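Projects > Sports Studies > Student Reports > Corner Kicks

Print this page | E-mail this page

Short Corners, Long Afternoons: Does Playing It Short Help a Youth Soccer Team?
Project report by Imani Dvorak

My question came from the sideline. Every parent at a Zurnora youth league game believes that a short corner is a wasted corner, and they say so at volume. I wanted to find out if the parents were right, partly for science and partly because my brother takes the corners.

The league's match videos go back 3 seasons and are kept on a site called Skudari, where the search box works when it feels like it. I logged 588 corner kicks. A corner was "short" if the first pass went to a teammate still outside the penalty area, and "long" if it was hit straight into the box. Corners that went directly out of play got their own column. It was a popular column.
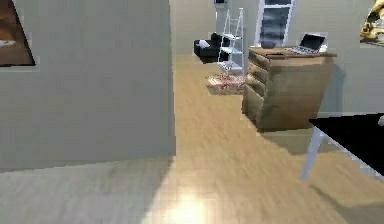 For each kick I wrote down whether the team got a shot within ten seconds. I had planned to use goals, but at this age level goals from corners are so rare that my spreadsheet looked like I had forgotten to fill it in. My adviser suggested shots and also suggested that I start before July next time.

Short corners led to a shot a little more often than long ones, though the gap was small enough that one good team could explain it. That team is probably Mangubat, who play nearly everything short and are better than everyone else anyway. When I took their games out, the two kinds of corner came out about even. The parents are not right, but I can't tell them they are wrong either, and I have to stand next to them.
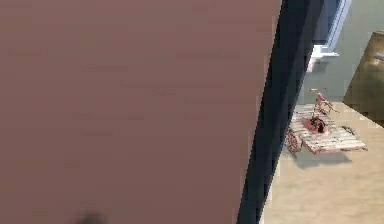
Where the ball ended up was more interesting than whether anyone shot. I marked the first touch after each kick on a plan of the field, with the corner flag at the bottom of the page. Long kicks spread out the farther they went. On paper they made a shape like the dark navy band in the second picture, narrow near the bottom, getting broader toward the top and leaning the whole way. Short kicks made a small blob by the flag, which did not need a plan.

There are weak points. I timed the ten seconds by hand. The Zakico home field is filmed from so low that I guessed at the edge of the box using the goalkeeper. I also did all the logging alone, so if I was unfair to long corners I was at least unfair in the same way throughout.

With more time I would have a second person log the Zakico games and see how often we disagree. My brother has offered. I have said no.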